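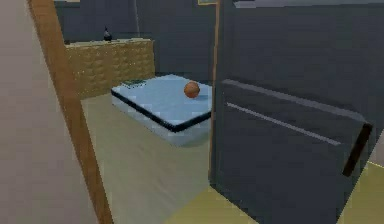 A simulated bedroom viewed through an open doorway, with an orange ball on the mattress.

Demonstration collection in simulation

Demonstration collection in simulation is the gathering of example runs for a learning system inside a computer-rendered environment. A person, a scripted planner or an already trained policy carries out a task in the simulator, and the run is stored as a sequence of observations and actions. The stored runs, called demonstrations or episodes, are later used to train a policy that maps what the system observes to what it should do next.

The method is used mainly for household navigation, object search and mobile manipulation. It is related to teleoperation on physical machines, from which it takes much of its vocabulary, and to reinforcement learning, which often shares the same simulators but learns from a reward signal in place of recorded examples.

Contents
1 Environments
2 Recording
3 Sources of demonstrations
4 Filtering
5 The Halislow collection
6 Limitations
7 See also

Environments

Indoor environments are built from a floor plan, a set of furniture models and a set of smaller objects that can be placed on them. Rooms are joined by doorways, and doors may be fixed open, fixed shut or hinged. A hinged door complicates collection in two ways. It can block the path of the agent, and it can hide a large part of the next room from a camera placed near the threshold.

Textures and lighting are often kept simple. Flat shading lowers the cost of each rendered image and allows many copies of the simulator to run on one computer. More detailed rendering is used when the trained policy is meant to run on a physical machine without further training.

Object placement is normally randomized between episodes. A placement routine chooses a supporting surface, drops the object a short distance above it and lets the physics engine run until the object stops moving. Round objects need special handling. A ball may roll off a bed or table before it settles, so many routines either raise its rolling friction or reject the placement and try again.

Recording

An episode is divided into time steps. At each step the recorder stores the camera image, the position and heading of the agent, and the action taken. Depth images and object labels can be stored at little extra cost, as the simulator already holds the information needed to produce them.

Actions are either discrete or continuous. A discrete set for navigation usually contains a forward step, left and right turns, a look up, a look down and a stop. Continuous actions give a forward speed and a turning speed. Discrete actions are easier for people to enter from a keyboard, while continuous actions transfer more directly to wheeled machines.

Most recorders also save the random seed and the full starting state. With these, an episode can be replayed later and rendered again with a different camera height, field of view or lighting. Replay is exact only if the physics engine is deterministic and the same version is used.

Sources of demonstrations

Human demonstrations are entered through a keyboard, game controller or headset. The operator is given a written goal, such as finding a named object, and sees only what the agent's camera would see. Showing the operator a map tends to produce short, direct paths that contain no searching. A policy trained on such paths performs poorly when the target is out of view at the start.

Scripted demonstrations come from a planner with full access to the state of the simulator. They are cheap and uniform, and they have the same weakness as human runs made with a map. Some projects reduce it by adding noise to the planner's actions or by forcing it to visit several rooms before the target.

A third source is correction. The partly trained policy controls the agent while an operator watches, and the operator takes over when the policy fails. Only the corrected segments, or the corrected segments with a short lead-in, are added to the training set. This places new examples in the states that the policy reaches by its own mistakes.

Filtering

Episodes are checked before training. Automatic checks remove runs that end without the goal being met, runs that contain long idle periods and runs in which the agent passes through solid geometry. Success conditions are defined in terms of simulator state, for example the distance between the agent and the target together with a test that the target is in view. Failed episodes are sometimes kept in a separate set and used to train a success classifier.

The Halislow collection

The Halislow collection is a set of 1633 human demonstrations of object search in simulated homes. It was recorded at Raltham under Nana Agbeko with a keyboard interface named Baidoo. Each floor plan was limited to 100 episodes to prevent a small number of layouts from dominating the set. Every episode was reviewed by two people, and those on which the reviewers disagreed were recorded again from the same starting state.

The collection uses the Iludach file layout, in which images and actions are kept in separate files joined by a step index. The layout allows images to be rendered again without any change to the action record. Early copies stored the heading of the agent in degrees and later copies in radians, and programs that read both must check the header field before loading.

Limitations

Simulated contact is less reliable than simulated vision. Soft items such as bedding are commonly modeled as rigid boxes, and demonstrations that depend on their bending or sinking under weight have little value outside the simulator. Sensor noise, wheel slip and motor delay are absent unless they are added on purpose.

Human operators also bring habits into the data. An operator who has used the same floor plan many times will turn toward likely hiding places before they can be seen. Rotating operators among floor plans limits this effect but does not remove it, as the furniture models are usually shared across the whole set.

See also

Behavior cloning
Domain randomization
Object-goal navigation
Teleoperation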